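From: Yolanda Llorente
To: the Cluvdale secondhand furniture list
Subject: Re: pale table, oil it or leave it?

Hi all,

Halina Tokarz wrote:
> I have the same kind of light wood table and I'm dying to know what
> you ended up putting on it. Mine drinks up anything I spill. Also,
> where do you keep the bathroom stuff if the table is in the way?

Halina, so far I've put nothing on it! I bought mine in March from the Nieto warehouse sale for 154 dollars (Hugo Rivas talked them down from 231, bless him) and I still can't make up my mind. I love how pale it is, and every oil I've tried on scrap wood turns it orange. It has a nice flat matte look right now and I'd hate to lose that. 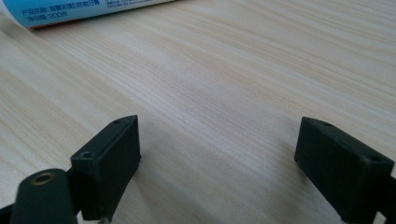

The bare top, with the 200 gram tube lying in the corner.

Telmo Salcedo says go with hard wax, the kind Brulline sells, two thin coats and done. Casimiro says soap flakes and water, and that I should stop fussing. I did a test patch of the wax on the underside, and after eight days I couldn't find it again without a flashlight, so that's where I'm leaning.

What worries me is the grain.
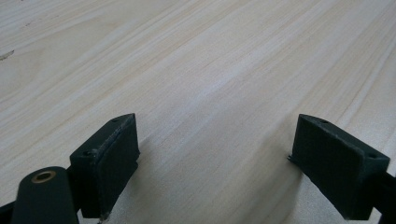
I'm scared that wax would settle into the darker bands and leave the wide light ones looking chalky – has anybody had that happen on a softer wood? I could sand first, but I don't trust myself with a sander.

As for your other question, I've gone very low-tech. Long skinny things go upright in a glass, so all I have to move is one glass when I want the table clear. No tray, no caddy (I had a caddy, it was always full of gunk).
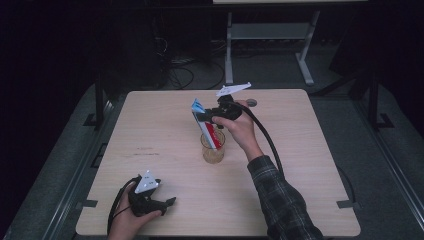
The glass cup in the middle of the table, and the red and white one with its end in it.

If you want to see the table in person, come by any evening after six. Bring your scrap wood and we'll try both kinds of finish.

Yolanda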